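Povico Seltlow work table: review
By Thenmozhi Salian

The Seltlow is sold as a table for people who make things at home, and it costs $2,000 before delivery. For that you get a big pale top and a set of legs. Povico's brochure spends four paragraphs on how the surface will "open up" your creative practice. I sew curtains and cut the odd pattern, and my practice was mostly being held up by having nowhere to put a bolt of lining fabric.

I bought mine through Kirkard in November, with my own money, after two years of cutting out on the floor. My knees were ready to believe anything. I still asked the salesman what the top was finished with and he told me it was "a premium finish", so I wrote that down and we both moved on. 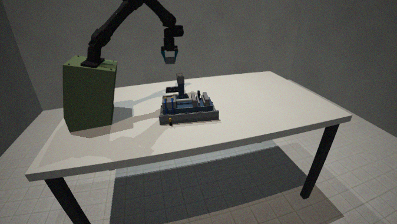
Delivery was fine. Assembly was another matter. The instructions say one person can do it in half an hour, and I would like to meet that person. You need two people to turn the thing over, and the bolts go in at an angle that suits no spanner I own. Inès Collet from next door held the far end while I lay underneath and said things about the drawings. We finished well after nine at night, with one washer left over that doesn't appear on the parts list.

The surface
Most of the money is in the top, and it's a good one. Fabric slides over it without catching, and a ruler stays put if you lean on it. Chalk wipes off with a damp cloth. Tailor's wax doesn't, whatever the care card says, and I have a faint blue line near one corner that I expect to be buried with.

Povico calls it stain resistant. I left a ring of black tea on it for an afternoon and it came off with a bit of rubbing. Turmeric left overnight did not. If your hobby involves dye, put a sheet down.

A pale top is also hard on the eyes under a bright lamp. White thread vanishes on it. So do pins with pearl heads, and I have found several with my forearm. I ended up working on a grey mat, which made me wonder why I had been so fussy about the colour.
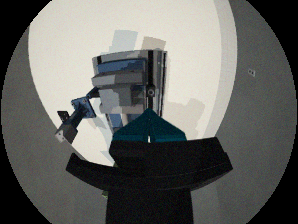
The legs
Here I'm less impressed. The feet adjust, but the threads are coarse and they creep. I have levelled this table 13 times, and it still has a slight rock when I run the sewing machine flat out. Straight stitch at a sensible speed is no trouble. Anyone hoping to quilt on it should go to a showroom first and give it a proper shove.

There is no drawer and no shelf. Povico will sell you a drawer. I have seen the drawer and I'd keep your scissors in a jar. 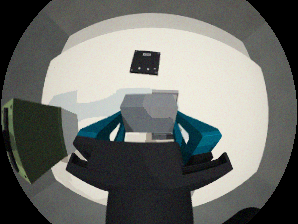

A flat black panel on an off-white tabletop. Note the fine speckle in the surface.

Compared with the Devadiga
The obvious rival is the Devadiga bench, which Inès has in her garage. It's smaller and uglier, and it doesn't move when you lean on it. The top is rougher — I wouldn't drag silk across it — but she has had hers through a wet winter with the door open and it hasn't swelled at the edges. I wouldn't risk the Seltlow out there.

Should you buy one?
If you cut large pieces of cloth indoors and your back is complaining, maybe. I use mine every day and I'm not sending it back. I do think you're paying a fair bit for the brochure, and the feet should be better at this price. Kirkard discounts floor stock now and then, so ask before you hand over the full amount, and check that all four feet are in the box.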